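Grendow Booklet Press: Set-up Guide
Section 4. Putting together your first booklet

Now for the fun part! Once the pages are printed and in order, a finished booklet is only a few minutes away.

You will need:
Flatska paper, A4, up to 19 sheets
One cover sheet, any colour
Bone folder
Stapler

1. Clear a flat table and lay down a clean sheet to protect your cover from marks.
2. Tap the pages on their long edge until they line up, then on the short edge.
3. Fold the whole stack in half and run the bone folder along the crease. Press firmly, it makes a lovely sharp spine.

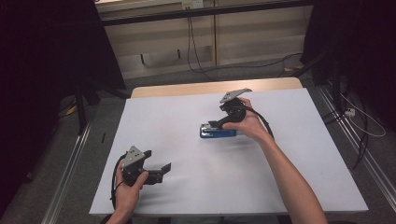

4. Open the stack again and place the cover underneath, printed side down.
5. Mark two points on the crease, each 55 mm from the end.

Note: Soriano card covers are thicker than paper. Score them before folding or the colour may crack along the spine.

6. Staple through both marks from the outside of the cover, so the legs close in the centre spread.

Caution: Keep fingertips well clear of the crease while stapling.
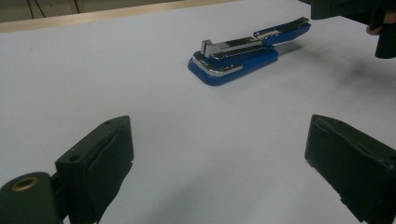

7. Close the booklet, slide it into the press and turn the knob until it feels snug. Leave it for 50 minutes (overnight is even better!).
8. Trim the open edge with the Flerberg guide, part 837.

If the inner pages stick out past the cover, don't worry. Trimming takes care of it, and your second booklet will go much faster.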